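Spreadsheet season, or how I'm planning to pay for two hands

31 May 2021

I have been buried in budget tabs since March and I'm having the best time. If you've followed along for a while you know the dream: a two-armed robot in our little shared workshop, sorting and packing food items the way a person at a lunch counter would. We now have a real number to spend and a real list to spend it on!

First thing I learned (thank you, Sheena Kinnear, for the very long phone call) is that the arms are the easy line to fill in. You get a quote and you type it in. Then come the hands, the mounts, the table, the power, the spare fingers, the shipping on all of the above, and suddenly the sheet has a second page. I had one row called "misc" in my first draft. Sheena made me break it open and it became 16 rows, most of them cables.

The two quotes I keep going back and forth on are Gruster and Riviere. Gruster sells the arms and hands as a set, with one warranty over everything, and their support guy Florian Rey answers email faster than my own family does. Riviere is cheaper for the arms but you buy the hands somewhere else, and then if a wrist adapter doesn't fit it's your adapter and your weekend. I'm leaning Gruster. Arsalan Shaikh is leaning Riviere and has sent me a chart about it, in color.

Some things I've decided for sure:

Spares go in the first order. Fingers wear out, and ordering them later means a second shipping charge and a long wait. I've put 20 percent of the hand price aside for this.

The table gets its own line. I had been counting on the old workbench, but it wobbles, and a wobbly bench under two arms sounds like a bad year.

Props are cheap, so buy plenty. We set aside $200 for trays, baskets, boards and play food, and I've had way too much fun shopping for it.

Simulation comes before the deposit. This is the part I'd push on anybody planning a setup like ours. Lamisi Darko built us a virtual tabletop over a couple of evenings, and we've been moving things around in it to work out how much room two hands really need before we commit to a table size. It costs us her patience and some computer time. I've already changed my mind twice about where the basket should go, and both times it cost zero dollars!
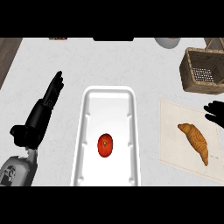

Tomato in the tray, croissant on the board, and both hands over our simulated table.

I stare at this layout a lot. I'd like more open space between the tray and the board, and that pushes me toward the wider tabletop, and that pushes the table line up again. Lamisi wants to try the tray turned sideways first, so the table row stays yellow in the sheet until she has.

Still open: whether we pay for the installer visit or do it ourselves over 2 days, and whether Yannick Tessier will let us run a new outlet along his side of the room. If you've bought from either company, please leave a comment, I read every one. Next post will have the sheet itself, once I've cleaned out the rude notes to myself in column F.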